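Porano-bench mailing list archive
Subject: Re: Setting up the two-arm cell for the cable job
From: Hsin-yi Poon
Date: June 3, 2023

Florêncio Marinho wrote:

We have the Morais cell back together after the move and both arms home without errors. Before we start on the USB cables I would like to know how you have yours set up. Ours picks up the coil all right but the plug end is a lottery. The left arm comes in low and pushes the cable along the table, and the wrist view is washed out for half the approach. I have gone through the Jullach notes but they stop at homing. Also, what do you do about wear on the fingers, and how far apart do you set the two arms?
Florêncio

Hello Florêncio,

I rebuilt ours in the spring and had the same trouble with the plug end, so most of this is fresh. Our log stands at 3009 cycles since the rebuild. The height offset was changed once in that time and the rest has been left alone.

Start with the table height. We had been using the value from the old bench, and the left arm was coming in 4 mm too low. Put the fingers over bare wood at both ends of the reach as well as in the middle. If the two ends differ, go back to the rail bolts before you touch any offsets. I corrected it in software the first time and spent a day putting it back.

Then do a slow approach over the cable and watch the wrist view all the way down. Varnished wood throws the light back at you, and a black cable with glare behind it comes and goes as the wrist turns.
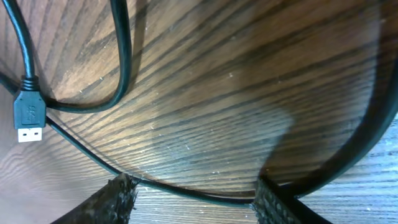

I moved our lamp to the side and dropped it to 60 per cent. After that I fixed the exposure by hand. Leave auto exposure off, or it will hunt every time the fingers come into shadow. You will still get some shine on the table, but it stays where it is between runs and the plug finder copes with it.

The rest is in the order I do it.

1. Gripper zero. Power up with the fingers clear, close them by hand until they just meet, store that as zero, then open and close ten times under power. If they stop short on any of the ten, check the servo horn screw first. Ours had backed out by half a turn.

2. Plug approach. Teach this with a real cable in a real heap. A single straight lead on the table will give you a lovely result that tells you nothing. Bring the wrist in from several sides and save a view from each, including the ones where a loop stands up in front of the plug. We mark the metal shell and the moulded part separately, as the shell can vanish in glare while the moulding is still easy to find.

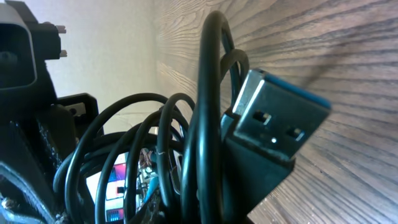

3. Wrist wiring. Run each joint to both ends of its travel and follow the wire with your eye. You want slack at the wrist with no tight spot anywhere. Ours is tied at the forearm and left free after that. The ties go brittle, so have a look at them when you wipe down.

4. Speed near the coil. Full speed down to the hover point, then a quarter for the last part. Ours was set to half for months and the wrist view smeared whenever the arm came across the grain. Check the saved views after any change of speed and throw out the blurred ones.

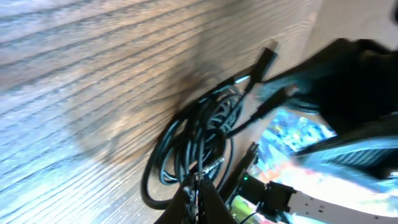
5. Fingers and pads. Wipe them at the start of each day with a dry cloth. I change a pad when the cable slides under a light pull, whatever it looks like. Always change the two pads on a gripper together and redo step 1 afterwards. The pads we use are listed as 3665 in the Stundovis stores, if you want to order from the same place.

6. Both arms together. Leave this until each arm has done a full set alone with the other one parked. Then run the pair with nothing to pick up, at quarter speed, with your hand on the stop. Put the cable back on the table only when that has gone through cleanly.

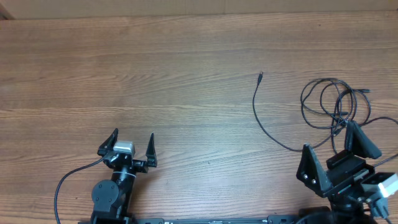
How far apart do you set the two arms?

Far enough that the open fingers can't touch when both wrists are turned fully inwards at the middle of the table. Set it with the power off, by hand, then mark the rail. I wouldn't copy our figure, as your rail came from Morais and the slots may be in different places.

One more thing on the cable being pushed along. If it still happens once the height is right, look at the angle of the left wrist at the hover point. Ours was tipped forward slightly, so one fingertip arrived before the other. We re-zeroed that joint and it went away.

Send me your offsets when you have them and I will put them next to ours. I am at the Porano bench until the end of June.

Hsin-yi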